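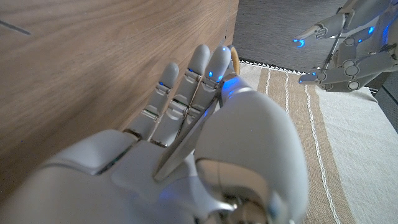 *White shells, blue lights at the joints*

**dustmop61:** Repainting my old desk fan and I can't settle on a white. Bought a can of Ivham matte and love it, but my brother swears matte gets grubby in a week. Anyone?

**pelicanfeet:** Your brother's right. I did our bathroom shelf in matte and every thumbprint shows. Go satin!

**gravyboat40:** Disagree - mine's been matte since November and it wipes down fine with dish soap. Did you prime the shelf first?

**pelicanfeet:** Of course I primed it. Two coats.

**gravyboat40:** Then maybe it's the brand. I used Sarmiento, sanded with 2000 grit at the end (probably overkill, but it feels so nice).

**dustmop61:** Ok, doing the base in matte and the blades in satin - will post how it goes once it's dry.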